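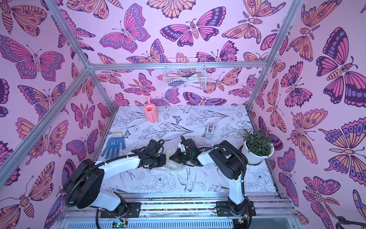
Figure 1. Two arms and a clear plastic bag on the table.

Senemus is our student project on a food diary for phones. We asked 34 students in Stoltthorpe to write down their meals in September.

The food list has 1,346 items — most were typed by hand.

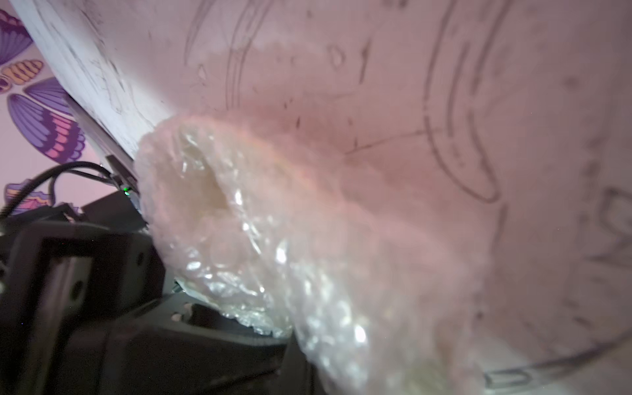

Figure 2. Dark lines on a white surface.

After 12 days we changed the portion screen, as many users did not know the weight of their bread.
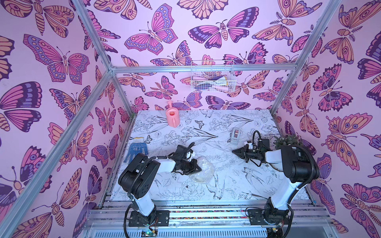
The new screen offers slices and cups. Soup is still difficult to enter.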